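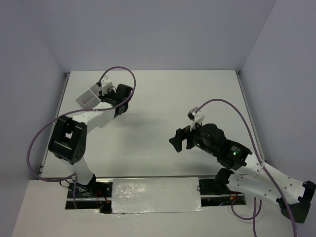 Dilani Munshi did not believe in the Wednesday letter, and she had read it four times. Nistgate was pleased to confirm, it said, that the bench in room 12 would be ready for visitors by the end of April. She stood in the doorway of room 12 with her coat still on. Three gray walls, a white tabletop, two arms bolted near the front of it, and a purple cable looping out past the left elbow as if it meant to leave by itself. A green light glowed on the right arm. She had never trusted a green light. The one on her boiler had glowed all through the winter it didn't work.

"It folds napkins," said Ettore Valentini, behind her.

"Who says?"

"Loredana Gatti. She's seen it."

"Loredana saw a film of it."

He thought about that. He had a box of napkins under one arm, 300 of them, white, paid for out of the dinner money. Dilani had signed for the dinner money. She had asked then what was wrong with the two boys from the kitchen, who folded napkins for nothing while they waited for the ovens, and had been told that the boys were not the future.

"Evanthia's bringing the people from Pace at six," Ettore said. "She's told them swans."

"Swans."

"It might have been fans."

Dilani walked over and looked at the claw on the right arm, at its notched black fingers. She tried to picture them making a swan. She could picture them holding a napkin, possibly. After that her mind gave her nothing.

"Where's Morelli?"

"Parking."

"He was parking at lunch."

Ettore put the box down on the floor and did not open it. Somewhere downstairs a trolley went by with a bad wheel. Dilani took off her coat, hung it on the door, and pulled the first packet out of the box.

"Get the boys," she said. "And shut that door when you come back."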